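Thread on the amenity tray fault we had in May. A few people asked for the details so I'm putting them in one place.

The job: a Skuvdale arm on a mobile base that sets out bathroom items in hotel rooms. Tray goes on the bedside niche, tall boxes stand up in it, small boxes and bottles go in after. We'd done 2000 placements in the Rirkent test room before it went near a real one.

First shift in a real room it crushed a box. Then it crushed another. On the 5th tray it pushed down so hard that the tray slid and the wrist hit the back panel. Shayne Treloar hit the stop.

No one was hurt. Shayne was standing outside the taped line, where he should have been. The wrist cover cracked and the wall got a scuff.

The cause was dull. The arm is meant to stop pressing when it feels the box touch the bottom of the tray. Contact limit should be 5 newtons. It was running at 100.

100 was a value Lachlan Quinlan had set on the bench to test the gripper mount. It got saved into the default profile, and the default profile is what loads after a restart. The Rirkent unit had not been restarted since before that change, so it never picked it up.

The task itself, done by hand. The tall box goes in upright on the left.
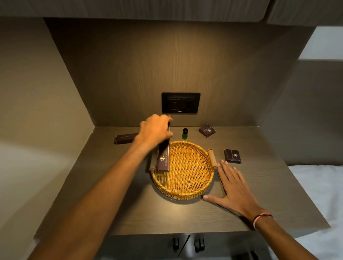

Standing the first tall box in the tray, other hand flat on the tabletop beside it.

Look at how little room there is. Back panel right behind the tray, side panel on the left, cabinet overhead. If the tray slides back the arm follows it, and the socket is on that wall.

I also didn't like how long the stop took. From the logs it was 40 milliseconds over what we had written down for this base. Tane Tapsell is still looking into that and I don't have an answer yet.

What's changed so far: bench values live in their own file and can't be saved to default. The arm reads its force limit back at startup and won't move if it's over 5.

Angus Tuhiwai also added a check on tray position. If the tray shifts during a placement the arm lets go and backs out - slowly, the way it came in.

All units are off guest floors until the stop time is sorted. Whitelaw has the cracked cover if anyone on the team wants to see it.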